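Protokoll der Besprechung Musterbad, Objekt Krūmiņa
Datum: 2020-06-05
Teilnehmende: Bauleitung, Haustechnik, Ausstattung, Reinigung
Protokoll: Ausstattung

TOP 1 Freistehende Wanne

Das Protokoll der Sitzung vom Januar wird ohne Änderung angenommen. Die Wanne bleibt am jetzigen Standort.

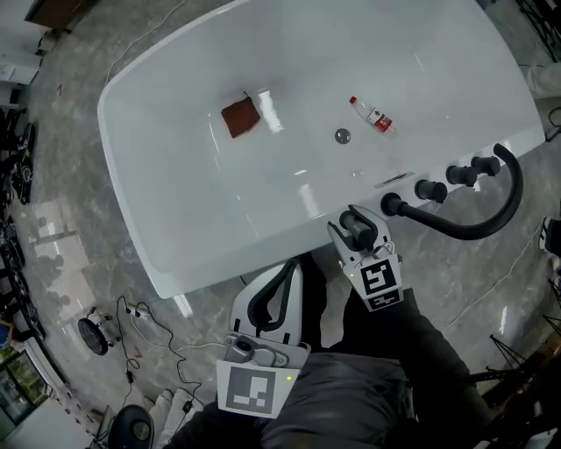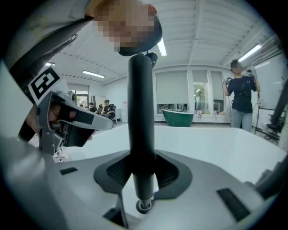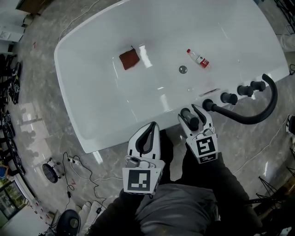 Zum ersten und dritten Bild: Wanne schräg zum Raum, drei schwarze Bediengriffe und Auslauf auf dem Rand, Tuch und Wasserflasche im Becken.

Die Haustechnik wendet ein, die Reihenfolge der Griffe sei für Besucher nicht verständlich; ohne Kennzeichnung werde regelmäßig der falsche betätigt. Eine Beschriftung auf dem Wannenrand lehne man trotzdem ab, Klebereste seien auf der glänzenden Oberfläche schwer zu entfernen. Die Bauleitung schlägt gravierte Ringe von Kalik vor. Muster werden angefordert, Durchmesser vorher am Griff messen.

Die Abdeckung des Ablaufs ist bei jeder Reinigung herauszunehmen. Der Überlaufschlitz wird nur mit weicher Bürste gereinigt -- kein Scheuermittel. Lose Gegenstände sind vor Arbeitsende aus der Wanne zu nehmen. Das gilt auch für Tücher und Getränkeflaschen.

Beschluss: einstimmig.

TOP 2 Boden und Leitungen

Die Kabel links der Wanne werden gebündelt und an die Wand verlegt. Kabelkanal, Länge 7 m, wird bei Mekamard bestellt. Die Position der Steckdosenleiste ist mit der Elektroplanung abzustimmen, bis dahin bleibt sie außerhalb des Laufwegs. Bodenpflege wie bisher.

TOP 3 Zubehör

Das Angebot von Putum liegt vor: 2 Wannenablagen und ein Handtuchhalter, zusammen 213 Euro netto. Die Ausstattung hält eine Ablage für ausreichend. Die Reinigung möchte beide, damit eine im Wechsel abgenommen werden kann. Zurückgestellt, bis die lichte Breite zwischen den Rändern gemessen ist.

TOP 4 Verschiedenes

Schlüssel für den Nebenraum: 16 Stück ausgegeben, Liste liegt bei der Bauleitung. Der Reinigungsplan wird um die Position Armatur ergänzt.

Offen: Muster Ringe (Bauleitung), Kabelkanal (Haustechnik), Maß Wannenbreite (Ausstattung).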